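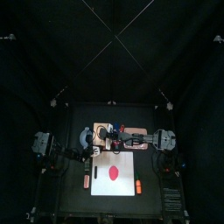

Read the whole Gillix paper last night, the nasal spray for flu one. The headline everywhere is "98 percent protected." I have some doubts, so, a few posts.

First, the trial enrolled 2218 adults. The result everyone is quoting comes from 1004 of them. The rest were dropped for "incomplete sampling." That's more than half your trial gone, and it gets one sentence in a supplement.

98 percent of what, by the way? Had antibodies in the nose 4 weeks after the dose. That is a lab result. It doesn't tell you who got the flu.

And 4 weeks is short! Flu season is months long. If you sprayed people in October I'd like to know how they looked in March.

Analyn Lacson asked the company about this on a call and was told longer data is "being prepared." OK. Then prepare it and hold the press release.

Bevan Tamihana thinks I'm being harsh and that a spray beats a needle for people who hate needles. Sure, if it works. A spray that doesn't work is still salt water up your nose.

Also the comparison group got nothing. No dummy spray. So everyone knew what they'd had, and the people judging side effects knew too - "mild and rare" doesn't mean much after that.

Oltton is already talking about buying doses for its clinics. With what evidence?

Will read the supplement tables again tonight, table 4 has a column I can't make add up.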